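Workshop notebook, August
Media stand, low version (Clalledeck)

Top shelf glass back from Azimi this morning. Checked it before signing. Width and length fine, edges ground, one small chip on the underside of the rear left corner. It will sit behind the pole cap so I kept it. Marked the corner with tape.

Dry fit of the frame with the four poles and the middle shelf. The left rear pole leans in at the top. Swapped it with the right rear and the lean moved with it, so the trouble is in the pole and the base is all right. The threaded insert has gone in crooked. Pulled it, reamed the end, pressed a new one with the Pallasum arbor. Better. With the base on the flat plate there is now 2 mm of daylight under one foot, and the leveler takes that up with plenty to spare.

Shelf spacing. The drawing says to leave the middle shelf where it was on the tall version, but receivers have got taller and I don't like the clearance. Moved the clamps down one notch and tried the old Drundthorpe amplifier on it. It goes in from the front without tipping, and I can get a hand behind it to reach the speaker terminals. The bottom shelf loses height but a disc player or a game console still fits. Drawing needs changing. I have penciled it on the shop copy only.

Load test on the top shelf with the steel blocks, 12 of them, spread over the footprint of a pedestal TV base. Left it through lunch. Sag at the center measured with the dial gauge, no change between the first reading and the second. Took the blocks off and it came back to zero. Then put the same load over the two feet positions of a wide TV, right out near the ends. Poles carry nearly all of it that way and the gauge hardly moved. I would still like a longer test before we print a number on the carton.

Side push test, by hand only. Without the rear cable panel it racks more than I want. With the panel on and all 11 screws in, stiff. So the panel is structural whatever the instruction sheet says, and the sheet should stop calling it optional. Simone Camargo has the sheet file, asked her to hold it until the wording is settled.

Cable panel itself: the cutouts are too small for a molded plug. Power cord goes through, HDMI goes through, a plug-in power brick does not. Opened one cutout by hand with the half-round file to see how it looks. Looks fine. Needs a grommet or the edge will cut into insulation. Tried the black rubber ones from the desk project, too thin for this sheet. Order the next size up.

Finish on the silver poles matches batch 3070 as far as I can tell under the bench lamp. Check again by the window.

To do
- grommets
- new insert for the spare pole, same fault likely
- shop copy of drawing to be redrawn with the middle shelf down a notch
- long load test, blocks left on overnight
- felt pads for under the glass, the clear ones slide

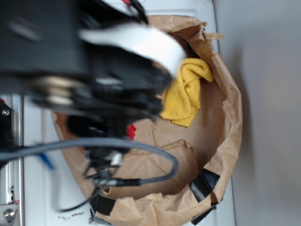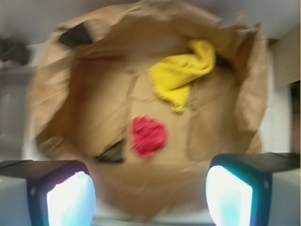 Taras Skoryk: I'd leave the middle shelf where the drawing has it and add a second set of clamps to the hardware bag. People with a big soundbar under the TV will want that gap higher up. Also please run the side push again with the glass out, I think the shelf is doing more of the bracing than the panel is.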